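How to Place a Special Order for an Out-of-Stock Paperback

Use these steps when a history title is listed on our site but isn't on the shelves at the Grarura store. Older paperbacks are often held at the Groltberg warehouse and take a little longer.

1. Find the ISBN. It is on the back cover and on the copyright page. Hardcover and paperback editions have different ISBNs, so check the format before you copy the number.

2. Enter the ISBN in the search box without dashes. A title search also works, but it may return reprints and abridged editions.

3. Read the availability line. "On Our Shelves Now" means same-day pickup. "Warehouse" means the book ships to the store first. "Backorder" means the publisher has no copies, and no delivery date can be given. 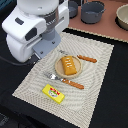
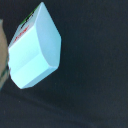
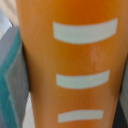

Tabletop with arm; pale box; orange cylinder

4. Select "Special Order" and choose pickup or mail. You can order up to 12 copies of one title online. For larger orders, such as a reading group or a class set, call the store at extension 2233.

5. Enter your member number if you have one. The discount is applied to the list price at checkout. It can't be added after the order is sent.

6. Save the confirmation email. The order number is in the subject line. You will need it to change or cancel the order.

Warehouse orders usually arrive in about 2 weeks. Allow more time in November. Books are held at the front counter under your last name. If the copy is damaged or is the wrong edition, return it with the receipt and Joyce Were at the order desk will request a replacement.

Imported editions are ordered through Simanjuntak and can't be returned unless they are damaged.

Related Pages
Choosing Between Hardcover and Paperback
How to Use a Gift Card Online
Ordering Large Print Editions
Lirmont Reading Group: Book List

Contact Us | Store Hours | Copyright Grarura Books | Back to Top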